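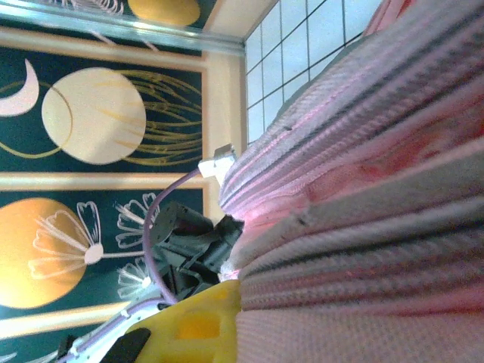 Re: Drying chunky rib knits without stretching the cords

ktpotgieter
Pink and white rib, thick cords. Label says 30 is out and flat dry only. Spun at 300, the ridges still bunch where the fabric is held. Is that permanent?

Zirar_79
No. Lay it flat, square up the ribs by hand, turn after 2 hours. Hanging is what lengthens them.

e.delorme
Disagree on 300. I don't spin heavy ribs at all - towel roll, then flat.

Zirar_79
Towel roll leaves too much water in a piece that thick. Mine took two days in August.

shoaibk
Off topic, but are the moon and flower panels with the cream trim tile or paper?

ktpotgieter
Not sure which. Will try the towel roll first and measure the width before and after.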